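Travamo puts robot dishwashing pair on its spring shopping list

IRKGATE — After a good long winter of going back and forth over the numbers, the folks at Travamo have decided to set money aside for a two-armed kitchen robot at their Trastgate dining house, and by Monday evening the plan had the blessing of just about everyone who has ever stood at that sink with their sleeves rolled up.

Ashwin Poduval, who looks after equipment spending for the dining house, walked the staff through the budget over coffee and a very generous tray of rolls. The plan calls for a lease at $1,465 a month, with a one-time charge of $3,918 for delivery, setup and staff training, and he took his time over every line of it (including a fairly spirited detour into floor mats).
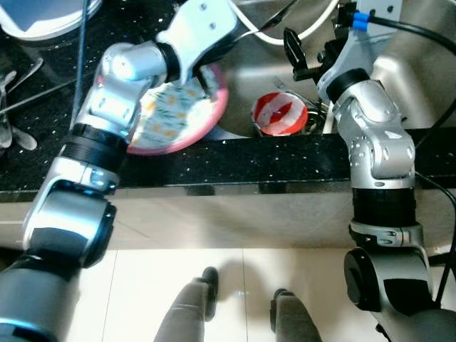

"We've talked about buying one outright, and I'd love to, I really would," Poduval said. "But these things are changing so quickly that I'd sooner lease, see how we get along with it, and keep a little something back for the day the old water heater finally gives up on us!"

The lease can be ended with 60 days' notice. Plates and cups would come first, with pots and the big serving pieces left to the kitchen crew for the time being, and no one's hours are being cut under the plan. The dining house seats 40, and on busy nights the dishes pile up well before dessert has gone out.

A second quote, from Mathew, is still expected, and Poduval says he wants to read it through properly before he signs anything. Staff who have questions about the lease, or strong feelings about the floor mats, can find him in the dining room most afternoons.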